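Hellwig Collects Table-Setting Examples in Dilcombe Homes

DILCOMBE, 23 April 2021 – Hellwig, a Brestmont company that develops software for household robots, has started recording everyday table work in private homes in Dilcombe. The recordings will be used to train Wasus, the company's learning system for handling cloth, mats and other soft or flat items.

The plan calls for 2000 usable recordings of tables being set, cleared and straightened. Residents do the work themselves with their own belongings, and each recording covers one short job from start to finish. Fourteen households have signed up so far, and nine of them have already completed a first session.

Hellwig said its earlier examples came almost entirely from a test kitchen in Brestmont, where the tables were bare and the mats were all the same size and color. Wasus did well there but made frequent mistakes when it was tried in other rooms. Patterned cloths caused the most trouble. The system would treat a printed or embroidered flower as a separate object, or miss the edge of a mat lying on a busy background.

For that reason the company asked for homes with decorated tables as well as plain ones. One of the Dilcombe homes has an embroidered cream tablecloth, floral placemats and matching quilted covers on the dining chairs. The job recorded there was arranging the placemats by hand.
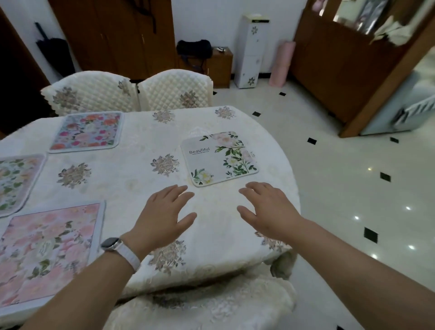

How the sessions work

A session lasts one morning or one afternoon. The resident is given a list of jobs and may do them in any order. The list says what the table should look like at the end, but it does not say which hand to use or where to stand. Some jobs are done standing and some sitting, at the resident's choice.

Placemat jobs include laying out a set, moving one mat to another seat, squaring up a mat that sits at an angle, and separating two mats that lie one on top of the other. The last of these is the one Hellwig most wants more of. A top mat can hide nearly all of the one below, leaving a corner or a strip of rim to go by, and the system has to learn that there is a second mat to pick up.

Residents are asked to keep their hands in view and to pause briefly before and after each job, with fingers apart. The pause marks where one example stops and the next begins. Recordings without it have to be split by hand, a slow process that took up much of the team's time last year.

The rest of the room is left the way it is. Bags, umbrellas and other belongings can stay where they are kept, and chairs do not need to be moved unless the job calls for it. Hellwig said a tidy room is of little use to a system that will have to work in ordinary ones.

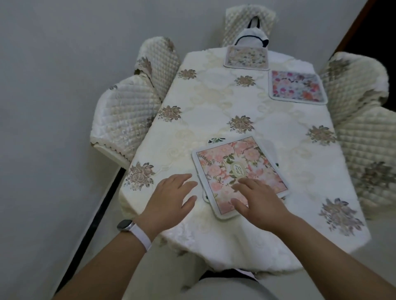
One hand on a placemat and the other beside it, with a second mat partly showing underneath, at one of the Dilcombe homes.

Checking and next steps

The company has collected 2518 recordings in Dilcombe to date, but that number includes repeats and jobs that were broken off early. Staff in Brestmont are now going through them and labeling the start, the end and the items handled in each. Those that pass will count toward the total.

Residents can ask for any recording made in their home to be deleted – before or after it has been labeled. Names and addresses are stored separately from the recordings.

A second round of sessions is planned for May, with folding napkins and changing tablecloths added to the list. Households that have already taken part may sign up again.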